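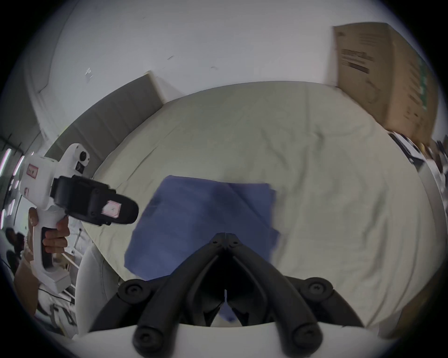 Garkcombe opens its cloth-handling work to hand-held demonstration

Andetti, the Garkcombe firm that writes control software for small two-armed robots, has begun teaching its machines to handle cloth from demonstrations given with a pair of hand-held grippers. The work started in May and replaces most of the remote-control sessions the firm had been using for the same tasks. A note published on 18/10/2026 sets out the method and gives the first results.

The demonstrator holds one gripper in each hand and does the job directly, without a robot present. Both tools end in black gripping parts, set into white plastic bodies. One of the pair is shown held over a bed, its head pointing towards a blue cloth spread on a cream sheet, with the fingers of the other tool in the foreground. The view is the one recorded by the tool itself, and it is through this wide-angle view that the software has to learn where the cloth is and where its edges run.

Bedding and small cloths were chosen as the first subject on the grounds that they are hard. A rigid object such as a mug has one shape, and a program which has seen it from enough sides can usually find it again. A cloth has no fixed shape. It creases when it is lifted and bunches when it is pushed, and a small change in where it is pinched can alter the whole of the next step. Writing rules for this by hand had been tried at Andetti and dropped. The rules worked on flat cloths laid square to the robot and failed on nearly everything else.

Remote control was the second approach. An operator sat at a desk with a pair of control arms and moved the robot from there, watching on a screen. The recordings were clean and matched the robot's own joints exactly, but they came slowly. Delay between the operator's hand and the robot's hand made people cautious, and they tended to stop above the cloth before each pinch. The software learned the pause along with everything else. Early versions of the folding program would hover over a corner for several seconds before closing the fingers.

"You could watch it hesitate in the same places the operators did," said Uzma Lodhi, who leads the demonstration work. "With the hand tools people move at something near their normal speed. They still have only two fingers on each side to work with, so they can't do anything the robot can't."

That limit on the fingers is the main argument for using the tools over filming bare hands. A person folding a cloth with bare hands uses the palm, the thumb and the side of the finger, often together, and there is no simple way of passing this on to a machine with a two-fingered grip. With the tools, the demonstrator is held to pinching, dragging and releasing. The tools record how far the fingers are open and how the tool is moving, together with the camera view. From these the software works out a path for each of the robot's arms.

Andetti has gathered 215 hours of demonstrations by this method. The recordings cover six tasks: picking up a single cloth, flattening it, folding it in half, folding it again into quarters, turning it over, and smoothing a sheet. Each recording is checked before it is used. Those in which a tool's position was lost are thrown out, as are those in which the cloth left the camera view for too long. The note gives blocked views as the commonest cause of rejection, usually where the demonstrator's own arm or the second tool had come between the camera and the work.

The firm has also changed its instructions to demonstrators. They were at first asked to lay the cloth neatly before starting. They are now asked to drop it and begin from however it falls, and to leave the surface beneath it wrinkled if it is wrinkled already. Cloths close in colour to the sheet are recorded separately, since the edge is much harder to pick out and the firm wants to measure that case by itself.

Recording takes place in ordinary rooms with ordinary clutter. Lodhi said a program trained only at a bare bench had performed poorly as soon as it was moved. Wall colour, lighting and nearby boxes all had an effect on it. Demonstrations are accordingly spread over as many rooms as the firm can get the use of, and demonstrators are told not to tidy up beforehand.

Results are given for one robot, a two-armed machine built by Stanciu and fitted with fingers of the same shape as those on the hand tools. On folding a single cloth in half, it completed 127 trials without help. The note doesn't state how many were attempted, and Andetti said a full table would follow once testing on the remaining tasks was finished. A trial counted as complete if the far corners were brought together to within three centimetres and the cloth was released without being dragged out of place.

The weakest task was turning a cloth over. The robot often took hold of two layers where one was needed, or caught the sheet beneath along with the cloth. The camera view gives little sign of how many layers are between the fingers once they have closed. Andetti is considering a simple pressure sensor in the fingertip. This would have to be fitted to the hand tools as well, so that the demonstrations carried the same signal.

Remote control has been kept for one purpose. When the robot fails in a trial, an operator takes over from the point of failure and brings the cloth back to a state from which the program can go on. These short corrections are recorded and added to the training set. According to the note, more effort now goes into choosing which failures to correct than into gathering further complete folds.

There are still gaps between tool and robot. A person can lean across a bed and reach from the side, while the Stanciu machine stands in one place and has a shorter reach. Paths which the arms can't follow are removed before training. Demonstrators working on larger items are now asked to keep their feet still and to work from one side of the bed, and this has cut the number of unusable recordings.

Clanier, which supplies linen-handling equipment to laundries, is to try the folding program on small flat items. The trial will use Clanier's own cloths, none of which appear in the training recordings, and will run at the firm's workshop before any decision is taken on use in a working laundry. Andetti will supply one robot and two pairs of hand tools, and Clanier's staff will be shown how to record demonstrations of their own.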